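Curnau Handheld Gripper Kit
Updated 2022-10-03

Overview

The Curnau is a two-finger gripper you hold and work yourself. You pick things up with it, put them down, and it records how you did it. Those recordings are what the Jekis arm learns from when it goes to work in your break room, supply closet or front office.

We love this tool because it puts the teaching in the hands of the people who know the room. A person who has tidied the same meeting table for years knows that drinks go back on a coaster and that papers stay where they were left. With the Curnau she can simply do the job while the kit takes it all in, and no code gets written!

What it's good at

Everyday objects on everyday tables. Bottles, mugs, small boxes, notebooks. The ridged pads angle in toward the object and both fingers close together, so you line up the middle and squeeze. Most new users are comfortable after 18 practice grips, and the tool tells you when one didn't record.

Leave the table the way it normally is. Books, magazines, flowers, a half-cleared corner: all useful. An arm that has only ever seen a bare surface gets confused at its first real office.

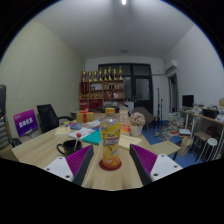
Lining up on a drink bottle on its coaster, purple ridged pads to either side.

What changes for the staff

At Zano, our first office customer, the people who used to reset the shared rooms now spend part of each shift recording and checking. They turned in 1,059 grips during the pilot, and they decided which jobs the arm should take on. Carrying bottles was first on the list. Arranging flowers stayed with people, by unanimous request.

The work does feel different. There is less walking back and forth and more standing still and paying attention, and a few users told us their wrists were tired by the end of the first week. We now suggest sessions of 18 minutes, then a swap. Please budget paid time for this. Recording is work, and squeezing it in between other tasks gives you sloppy grips and grumpy people.

In the box

Gripper with two fingers and mounting blocks
One pair of ridged pads, purple, plus a spare pair
Camera, already mounted
Charging cable
Printed quick start card

Works with

Jekis arm, all versions. Recordings are sorted and reviewed in Mao, our desktop program, where staff can play back a grip and delete any they don't like. Deleted means deleted, for everyone.

Care

Wipe the pads with a damp cloth after sticky jobs. Replace them when the ridges start to flatten. Spare pads are $29 a pair and slide on without tools.

Availability

Kits ship in October. Loan units are available for teams that want to try one first.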